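A paper cup, two pens and a power strip
Last updated: May

I have been on a desk kick for weeks and I am not sorry! It started when I sat down with my coffee one morning, reached for something to write with, and came up with a dried-out highlighter, a knitting needle and a takeout fork. I own so many pens. I have bought pens in airports. And yet when I need one, there I am, writing a phone number with the corner of a crayon.

So I pulled the whole lot out. Every drawer, every mug, the tin from the windowsill, the bottom of my bag. I sat on the floor with a pad of scrap paper and scribbled with each one. If it skipped, it went. If it felt scratchy, it went. Anything I liked but never reached for went into a box for the art shelf at the Rumton library, where they are always short on good markers and very happy to take them.

And then came the fun part, picking the ones that get to live on the desk. I was strict with myself. Black only. I love a purple gel pen as much as anyone, but I write lists and label boxes, and for that I want black and I want it to work the first time. They stand in a plain paper cup, the beige kind that's a bit wider at the top. I had a beautiful ceramic pot before (from the spring market in Skodbridge, heavy as a brick) and I kept knocking it with my elbow and holding my breath. The cup weighs nothing, it cost nothing, and when it gets grubby I'll get another one.

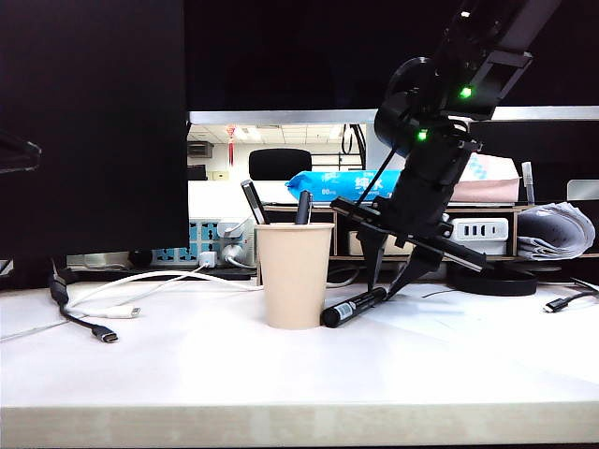
The marker problem

Pens are easy. You drop them in, they stay in, you pull them out. Markers are where I fall apart. I use one, I put the cap on, I set it down next to the cup, and there it stays until it rolls under something. I do this every single time. The cup is RIGHT THERE.

What has helped is leaving plenty of room in it. I used to pack my pen pot so tight that putting one back meant wiggling it in with two hands, so of course I didn't bother. With only a couple of things standing in the cup there's space to drop the marker in without looking. I still forget, but I forget less, and when I do a quick pickup before dinner it takes one second.

I also stopped buying the giant value packs. The last one I ordered was from Han, and the listing promised 400 meters of writing per marker, and I remember thinking, well, when am I going to write 400 meters of anything? I gave most of them away at work. One good marker at a time is plenty for me, and when it fades I know it's time for the next one because there isn't a half-dead backup muddying things.

A white desktop makes all of this easier, by the way. I was nervous about white. I thought every crumb and smudge would drive me up the wall, and a few of them do, but a black pen on a white desk is so easy to spot. On my old dark brown one I could lose a pen for a week when it was lying in front of my nose.

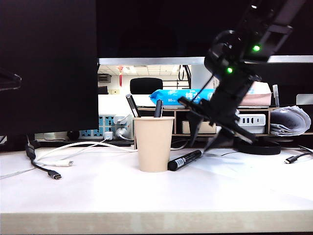
Written by the Varkine blog keeper
Desk fusser, list maker, recovering pen hoarder

OK, now cables. I was putting this part off, both in life and in this post, but I am so pleased with how much calmer I feel about them. My old approach was to hide everything. Sleeves, boxes, clips, a roll of sticky ties, some 2,000 of them if the package was telling the truth (I used nine). It looked wonderful for a weekend, and then I needed to unplug one thing and had to take the whole arrangement to bits to find out which cord was which.

These days I go by color and I keep the plugs where I can reach them. The power strip is at the back of the desk, sockets in view, so I'm never crawling around on the carpet with a flashlight in my teeth. White cables, black cables, and I try to remember what each one is for. The loops still wander over the desktop, I know! I push them back when I need the space and they come creeping out again by lunchtime.

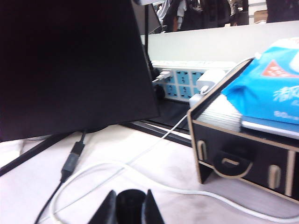
The next thing on my list is labels. I want a tiny flag of tape at both ends of every cord, in my neatest handwriting, with my one good black marker. I did the kitchen appliances this way last winter and it has saved me from unplugging the freezer at least twice.

I'm also on the fence about short cables. Half the tangle is extra length I never use, and I could swap a couple of the long ones for something that only goes as far as it needs to. But then I think about the day I want to move a screen over by a foot and the cord won't stretch. If you've gone short and loved it, or gone short and hated it, please tell me in the comments. I'd love to hear what you keep in your pen cup too, and whether your markers make it home.

Recent posts
My spice drawer, one year on
The Skodbridge spring market: what I bought and what I left
How I fold fitted sheets (badly, but fast)
Sorting a shoebox of old batteries
Two weeks with a paper planner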